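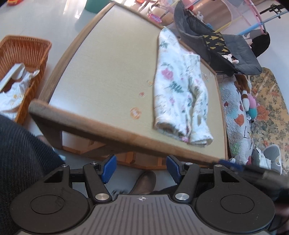
February, 9.40pm
Posted by Corentin Collet

Right, I'm keeping this as one long log so I don't lose track again. The problem: our Muvell boiler controller drops off the wifi every night, and by morning the upstairs rooms at Trusthorpe are freezing. The app says "Hub unreachable, code 149" and that's all you get.

First go was the obvious stuff. Turned the hub off at the wall, counted to sixty, turned it back on. Green light, all happy, went to bed smug. Dead again by breakfast!

Second go, I moved the hub off the landing and down next to the router (it's a Zurora, the one the broadband people sent us). Signal went from 2 bars to full. It lasted almost 11 hours, the best run so far, and then the same code came up.

Rang Muvell support and got through to Bastien Chevalier, who was very patient with me. He had me read out the event count from the hidden menu (hold the plus and minus buttons together, it took me four tries) and it was 3,629. He went a bit quiet at that. Apparently most of those are the hub asking for a new address and the router saying no.

So his theory is the router, and I think he's right. There's a setting called "band steering" which shoves things from the slow wifi to the fast one, and the hub can only do the slow one. It was switched on. I've now switched it off and given the hub a fixed address while I was in there, which he said wouldn't hurt.

Update, next morning: still connected, heating came on at six, radiators hot. Hurrah! Not closing the ticket yet though, I've been caught out before.

Update, two nights later: still fine. The schedule had wiped itself at some point, so I typed it all back in. The Arnaud valve in the back bedroom still shows a low battery even with new ones in. Bastien says that needs its own ticket, so I'll open one tomorrow and leave this one on "monitoring" until the end of the month.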